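I read the Randaveck write-up twice over lunch and I'm still a bit grumpy about it. One success rate, averaged over every object - come on, Bradley Pearce, you know better!

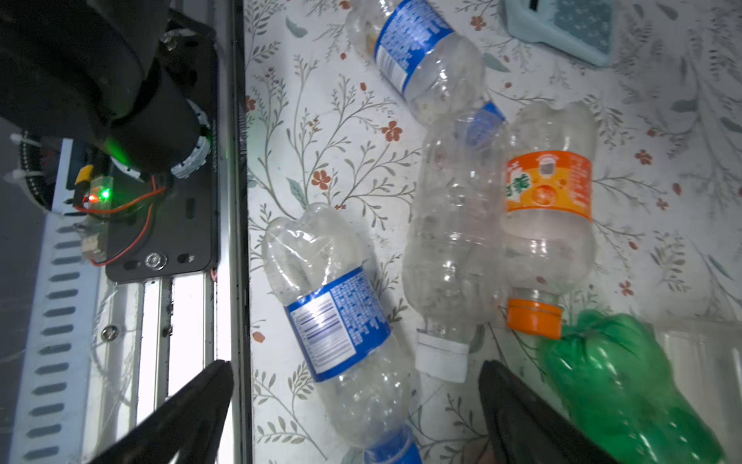
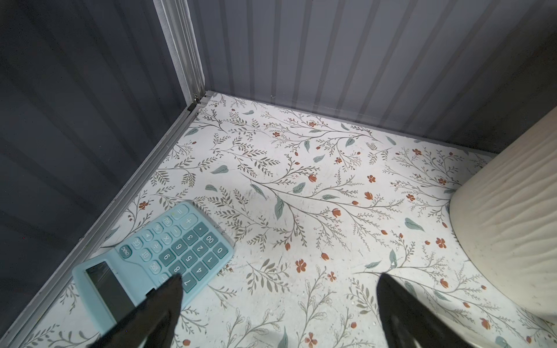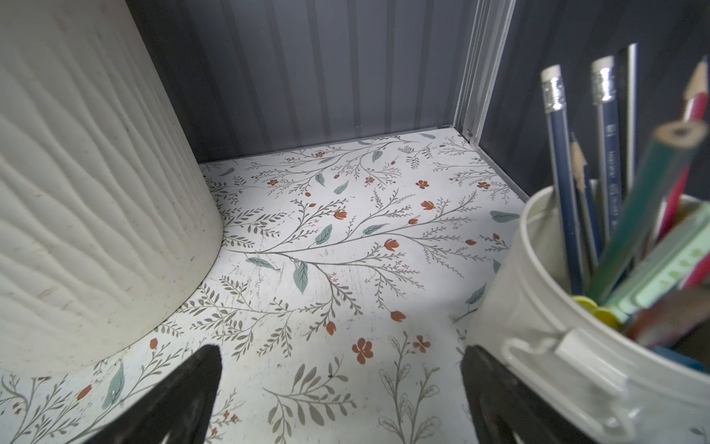

Averages flatter the easy stuff, and that's my whole beef. A crumpled bottle and a desk calculator are different jobs, and a holder crammed with pencils is another again. Give me 80 per cent split by object and I'll happily argue over colour and lighting later.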